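# Veronika Oberholzer Wants You to Sit on the Floor and Look at the Underside

Catalogs will tell you plenty about a chair's front. The woman behind the Medden workshop would like a word about the rest of it.
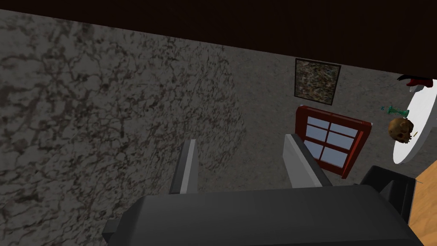 ## Starting with a broken drawer

Veronika Oberholzer talks fast and walks faster. By the time I had signed the visitor book at Medden she was halfway down the workshop, holding a drawer out in front of her like a tray of drinks. "Smell this!" she said. It was cedar, cut that morning, and it smelled wonderful.

The drawer belongs to a writing desk called the Gautier, the piece that most people know Medden for (if they know Medden at all, and I hope more of them will). Veronika drew the first version at her kitchen table in Dekcombe after a drawer in her grandmother's dresser gave out. "I took it apart to fix it and I was furious with how good it was," she told me. "The joints were cut by hand, the bottom slid in from the back, and it had lasted 83 years with kids pulling on it. What killed it was one bad repair with a nail."

She fixed the dresser, and then she couldn't stop drawing drawers.

## The hands in the room

Medden makes 70 desks a year. Veronika is clear that she isn't the one who cuts the joints anymore. That job belongs to Bronisława Kaczorowski, who trained as an instrument maker and still keeps her chisels in a violin case. I asked her how long one drawer takes and she laughed at me.

"Which drawer?" she said. "The small one in the middle is the slow one. It has a curved front, so each side meets it at a different angle. I can do the two big ones before lunch and then spend the whole afternoon with the little one."

She let me push it in. It slides home on a cushion of air, and the drawer next to it pops out by a hair as it closes. I did this many more times than I needed to.

Finishing happens in a separate room with the heat turned up, under Lewis Lennox. He uses an oil and wax blend and puts it on with old cotton sheets, torn up small. "Five coats, and you sand between all of them except the last," he said. "People ask if they could skip one. Sure they could. I'd know, though." He has a shelf of sample blocks going back to the first desk, and the walnut ones have gone lighter over time while the cherry has turned a deep red-brown. If you are choosing between the two, ask to see that shelf!

## Fabric, and an argument about green

The new thing this year is seating. Medden has teamed up with a small weaving mill in Baltley, where Catherine Paterson designs the cloth. She and Veronika spent most of last December disagreeing about a green.

"Veronika wanted moss," Catherine said when I got her on the phone. "I kept sending her moss. She kept sending it back and saying it was pond." The one they settled on has a thread of rust running through it that you only catch from the side, and on the low reading chair it looks terrific. The mill wove 700 yards for the first run.

The chair itself is a lovely, slightly odd thing — wide in the seat, short in the leg, with arms flat enough to hold a cup. Veronika made me get down on the floor to look at the webbing. "If a maker is proud of the bottom, you can trust the top," she said from somewhere behind the backrest.

## What it costs and where to see it

A footstool in the green is $900, and the chair and desk are priced to order depending on the wood. Veronika doesn't pretend that's small money. She does repairs on anything Medden has sold, with no cutoff date, and she'll also look at other people's furniture if you bring it in. Nearly half of her repair bench was dressers that day.

The Dekcombe showroom is run by Wilma Baird, and visits are by appointment. She suggests bringing a photo of your room and the height of your favorite chair at home, measured from floor to seat. She also keeps offcuts of the Baltley cloth in a basket by the door, free to take home and hold up against your curtains. I came away with three greens and a rust.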